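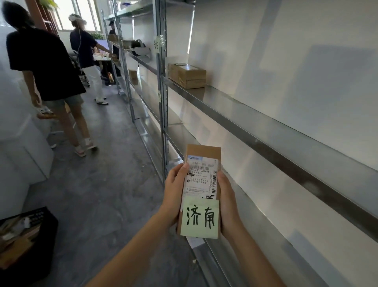 The second run of Hrynyshyn character shirts is open for orders until the end of September. The first run sold out before most of you got this newsletter, so this time the print window stays open for the whole month and everything gets made to order. Once the shirts are printed they go out the way the sticker sheets did. If your address has changed, fix it in your account before the window closes, not after.

For anyone new, Hrynyshyn is the webcomic about the four lighthouse families, and the shirt art is by Ditte Sveinbjörnsson, who has been drawing fan pieces for it since the Elberg chapters. The front shows the Elberg sisters on the ferry steps with old Plovley behind them holding the lantern. The back is plain except for the small fish mark between the shoulders. A lot of you asked for the fish mark on the sleeve. We tried it and it came out crooked on the smaller sizes, so it stays on the back.

Colors are dark green and off-white. The green is new. The gray from last time is gone because the lantern glow looked muddy on it. Sizes run the same as before, a little long in the body.

We have 339 orders so far. The printer gives us a better price at 675, and if we get there the difference goes into a free enamel pin of the lantern for every order in this run, including the ones already placed. If we don't get there, the shirts still get printed at the price you paid.

Some notes on the design, from Ditte:

"I redrew Plovley's coat 4 times. In the comic it changes length from page to page, so I went with the long version from the storm chapter. The younger sister has her braid on the left, which is correct — check the ferry pages before you write to me."

Sze-wing Choi is doing the next one. It will be a tote bag with the Honico cats, all of them, including the one that only shows up in the bonus pages. The sketch is on the members' board now and comments are open. Please keep them to the drawing. Questions about bag sizes can wait until we have a sample.

Two shirts per person is still the limit for this run. Stickers can be added to the same order and ship with the shirt at no extra cost. The sheet with the harbor birds is down to the last box and won't be reprinted.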